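**Ticket: family history playback stops in the activity room**
Site: Udwood Senior Center
Opened: June 8, 2023
Status: open, waiting on site

**Reported:** During the Nalatero story hour, recorded talks stop after 20 minutes. Picture holds on the last slide, sound drops. Over 21 residents attend, so the session can't move to the small lounge.

**Checked so far**

- Talk files play to the end on the front desk laptop. Files are good.
- Projector sleep timer was set to 20. Changed to off. Picture no longer blanks, sound still drops.
- Hearing loop amp (Braltik) – gain at 6, clips on loud passages. Set to 2.
- Replaced audio cable. No change.

**Workaround:** Split each talk into two files with a break for questions. The activities desk has the new running order.

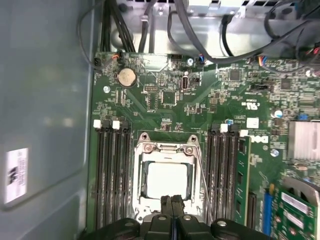 The next story hour stays on split files until a full talk has run through without a stop. Playback software reports low memory shortly before the sound drops. On the Dell board there is a module in the rightmost slot, next to the printed name, and the four slots left of the processor are empty, so there is room to add more. Quote requested from Perić. Please confirm the loop setting with the front row before closing.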